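About Tranach

Tranach started at a kitchen table, the way a lot of small flower businesses do, except that ours never wilted. We make arrangements from artificial stems for front counters, dining rooms, weddings and anyone who loves having flowers in the house but travels too much to keep them watered (or has a cat with opinions!). Irina Căpraru opened the studio with 2 vases and a box of roses, and she still lays out the stems herself most mornings.

Every arrangement begins flat on the white table. Red roses, pale blue hydrangeas and loose sprigs of leaf go down in a row, and we move them about until the colours sit nicely together.

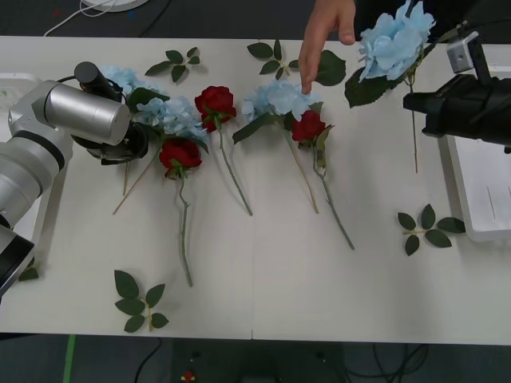 Photo: Irina Căpraru / Tranach

Red and pale blue is our Preda mix, and it's the one people ask for again and again. We keep 300 stems on the shelves and bring in more each April, when the wedding orders start to pile up.

We're fussy about roses. We like a deep red with a bit of shading in the folds, outer petals that curl away from the middle, and proper green sepals tucked in under the bloom, for the guests who get a side-on view from their chairs. 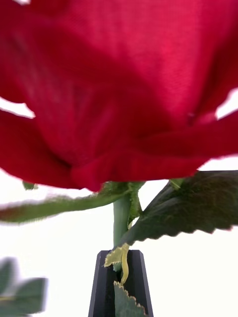 Photo credit: Tranach studio

If you'd like to choose your own stems, come by and have a rummage. Smaller bunches go out in our Gumidden boxes, and we're always happy to freshen up an older arrangement with a few new leaves.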